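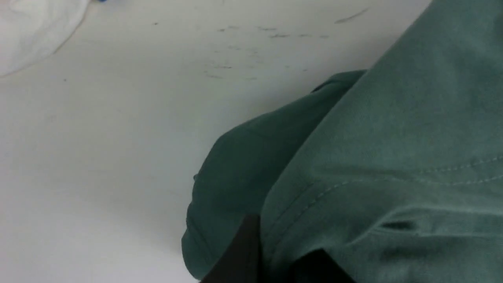 The Big Fold
A week of tees, one white table and a method that nearly works

By Otakar Štefanec

Forty T-shirts. I own 40 T-shirts, or did on Monday morning, and I could have told you where maybe six of them were.

The rest lived in the drawer. You know the drawer. Bottom one, sticks on the left, has to be kicked shut. Stuff goes in clean and comes out looking like a road map. For years I dealt with this by wearing whatever was on top, which means the same four shirts got washed to death and the others just sat there getting flatter.

So, a week of folding. Everything out, everything onto the table, everything back in some kind of order before the July issue and its packing special, for which I am apparently now the T-shirt person.

First lesson, and it cost me a whole evening: do not fold on the bed. The bed gives. You smooth one side and the other side wrinkles up behind your hand. You want something hard and flat and pale, and you want to be standing. A white tabletop is good becuase you see the edges of the cloth against it. You also see every mark on the table, so wipe it first. Pencil, crumbs, whatever that gray stuff is. A pale shirt will find it.

Second lesson. Heap in one corner, work in the rest. I tried two heaps (dark, light), then three, and spent more time moving heaps than folding. One heap. Pull from it. Don't look at it too much.

Third: find the hard parts of the shirt before you do anything. Collar, seams, hems, a cuff if it has one. Those bits hold a shape and the middle doesn't. Grab a bunched up shirt by the middle and you get a bigger bunch. Follow a line of stitching along with your fingers and sooner or later you come out at a shoulder or a hem, and then you know where you are. My aunt did this by feel, watching TV, never once looked down.

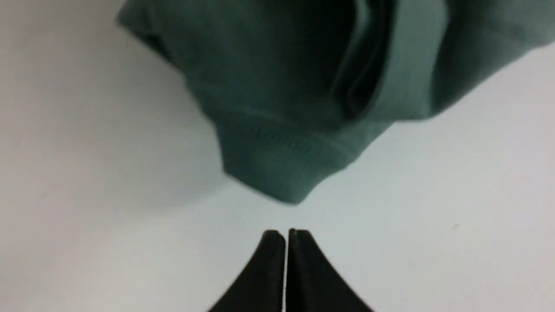 Page last changed: Sun 1 June

Knits are their own problem. Anything with ribbing wants to curl back to where it was, and a heavy one drags itself down into a point the second you lift it. Lay the ribbed end down first and let the rest follow it. Then flatten from the band outward with the side of your hand. Not the palm. The palm pushes everything into waves.

And give it a shake. I was against the shake. It seemed showy. But one good snap at the start took out more creases than all my patting, and I stopped being against it by Tuesday lunch.

The fold itself. I tested three.

The store fold, with the board. I bought the Anevel, plastic, hinged, makes a clack. Fine for a day. It does make every shirt the same width, and if you've got a shelf that people look at, get one. My shelf is a drawer. The board now lives behind the fridge.

The pinch-and-cross, from the videos. Two points, arms crossed, lift, flip, done in a couple of seconds by people who've done it ten thousand times. I got it right maybe one time in five and the good one was always the one I did slow. Great party trick. Bad week for it.

The plain thirds. Shirt face down, one side in, sleeve back on itself, other side in, sleeve back, then bottom up to just short of the collar, then in half again. Boring. Works on everything, including the ones that have gone a bit sideways in the wash. This is the one I kept. Timed it on Thursday: 23 seconds a shirt once I'd warmed up, and that's with coffee in reach.

Stop short of the collar, by the way. An inch or two. If the hem goes all the way up you get a fat lip at the neck and the thing won't stand in a drawer.

Then there's the question of space. I kept creeping. Every finished shirt went down next to the one I was working on, and by shirt nine I was folding on a patch the size of a magazine with sleeves hanging over the side. Clear the middle. Push the next one right out to the edge and leave the big blank part blank until you need it. 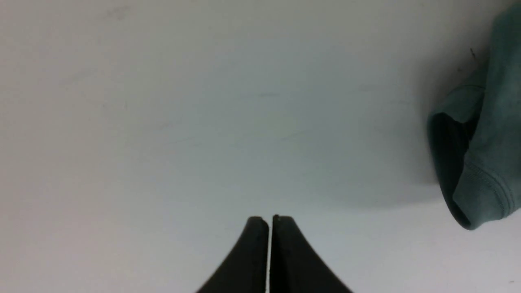 What stayed, what went

I hadn't planned on getting rid of anything. But you fold a shirt slowly and you do end up having to look at it.

Out went 14. Conference shirts mainly, stiff as cereal boxes, from companies I couldn't place. One said Priltance across the back in letters a foot high. I have no memory of Priltance. Two that had shrunk into squares. A Saber tour shirt I loved in college and which now, held up to the window, was basically a window.

The greens all stayed. Turns out I buy green. Sage, teal, a sort of pond. Laid out one after another they look like a paint card, and I'd never noticed, since they'd never been laid out at all.

Also found: shirts with the tags still on. More than I'd like to admit in print. Cut them before you fold, or at least tuck them in, a stiff tag will press its corner into the cloth and leave a mark.
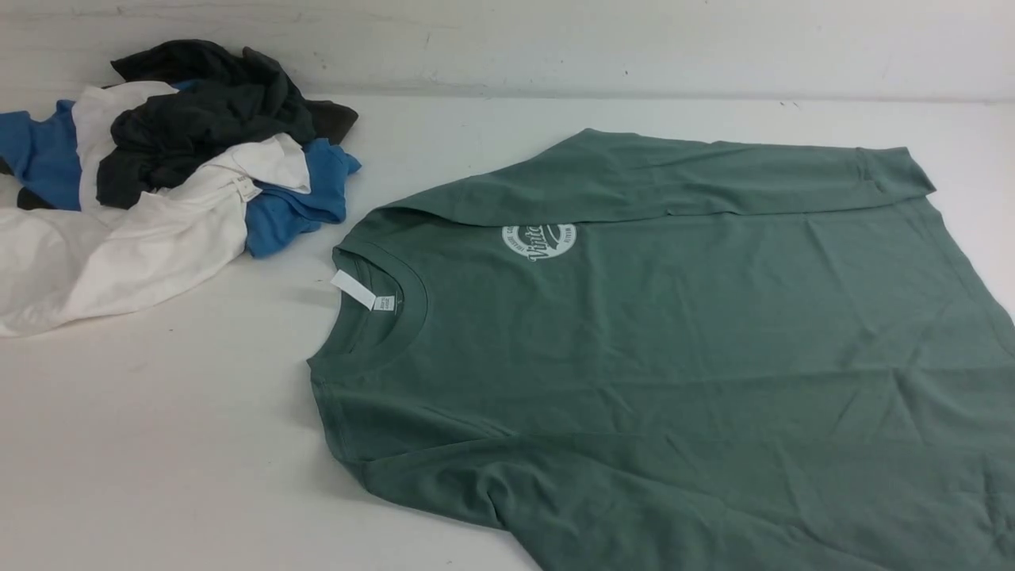 Neck to the left, sleeve folded flat, hang tag still on: a sage tee with a "Vintage" print, waiting its turn beside the pile.

Prints get a rule of their own. Big rubbery ones go on the outside of the fold or they stick to themselves in warm weather and peel. Small chest prints, don't worry, just fold so it lands on top and you can tell which shirt it is without digging.

Which brings me to the drawer. Stand them up. Everyone says this, I resisted, I was wrong. On edge, fold side up, like files. I can see all 26 at once and pulling one out doesn't wreck its neighbors. I used an Ostesis divider, the fabric kind, $9.95, and a shoe box lid that did exactly the same job.

Its been four days since I put the last one in. Drawer shuts without the kick. I've worn a shirt I had forgotten owning, twice, and there's a new load in the dryer that I should really go and get before it sets.

Socks next month. Send help, or socks.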